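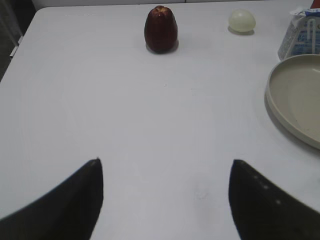
Two sets of fingers, one stubborn fruit

Encarnación Peñalver has been swapping gripper fingers since January, and she still lights up when she talks about it. At Prundport, the small lab where she tests arms and hands, two designs are up against each other: the Bandanis, a flat parallel jaw, and the Idden, a pair of dark fingers that narrow to rounded tips.

"I expected the Bandanis to walk it," she says. "It's stiff, it's simple, I've used it for years. Then I put the Idden on and went for the fruit, and I was grinning like a kid!"

The fruit is dark red, glossy and bell-shaped, and she likes it because it is wider in some places than others. "A cube tells you very little. With this you find out fast where the pads want to slide."

She ran 144 picks with each set. The Bandanis dropped 13, the Idden 8. Both ran on the same Pollock controller with the same closing speed, which took her most of a morning to match.

Her other favorite part is the wrist camera. "You get both tips and the thing you're going for in one view - I can't tell you how much easier that makes lining up." Small round items are harder, she admits, and shallow dishes harder still. "You have to come in at the rim, and the Idden is fat at the base. I haven't solved that one."

Softer pads go on next, and she wants to start with the dish.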